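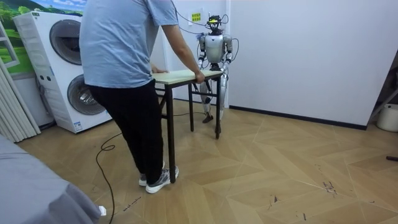

Attachment 1 – folding table, narrow pattern, both hands on the top during the check.

Ticket 2597
Product: Selberg folding table, pale green top, black frame
Raised by: Aoife Nic Aodha
Assigned to: Yeison Quintero
Category: Furniture / stability
Priority: Normal
Status: Closed, one item carried over

Reported fault
Table rocks when weight is put on one long edge. Movement is end to end as well as side to side. Reporter has already tried folded card under one foot, with no lasting effect. No damage to the top reported. Table was delivered in January and has been folded and unfolded most working days.

Entry 1 – Yeison Quintero, 09:40
Asked reporter to confirm that the frame is fully open and that both leg catches are home. On this pattern the catch can sit on the lip of its slot and look closed. The test is to press down on the crossbar by hand. If it drops, the catch was not in.

Entry 2 – Aoife Nic Aodha, 10:15
Crossbar pressed at both ends. One end dropped slightly and clicked. Side-to-side rocking much reduced. End-to-end movement still there, same as before.

Entry 3 – Yeison Quintero, 10:30
Please move the table 50 cm along the room and repeat. If the rock changes legs, the floor is uneven. If it stays with the same leg, the fault is in the frame or the foot. Keep the top clear for this and do not lean on the corners.

Entry 4 – Aoife Nic Aodha, 11:20
Moved as asked. Rock stays with the same leg. Second photo attached, taken along the length.

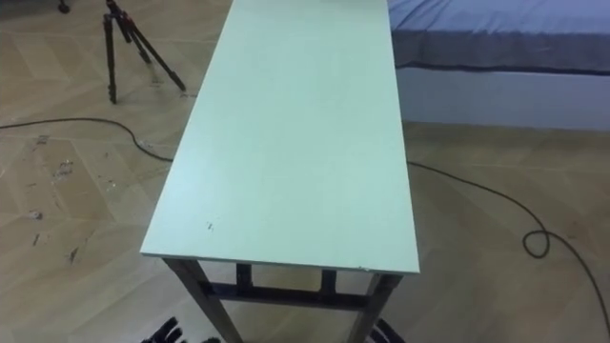 Entry 5 – Danuta Sadowski, 13:05
Frame geometry on this model is simple and there are few places for play to develop. Load goes from the top into the crossbar and out to the legs. The two short uprights between the crossbar and the underside of the top are the parts to check next – take hold of each one in turn and try to twist it. Any movement by hand is too much. Tighten the bolt at the head of each upright a quarter turn at a time, alternating sides. Separately, I have noted the small dark scuff towards the left of the top and the speck on the rim by the front right corner. Both are logged as cosmetic. They have no bearing on the rocking.

Entry 6 – Aoife Nic Aodha, 14:10
Left upright firm. Right upright turned by hand. Bolt tightened, three quarter turns in all. End-to-end movement gone. Table left standing with 5 boxes of paper on it for an hour, no change.

Entry 7 – Yeison Quintero, 15:25
Cause recorded as loose upright bolt plus catch not fully engaged. Recheck the bolt after a week of normal use. Replacement foot not required, Pendis order cancelled.

Carried over: Walter Cabrera to advise on a cleaner for the scuff that is safe on the matt finish.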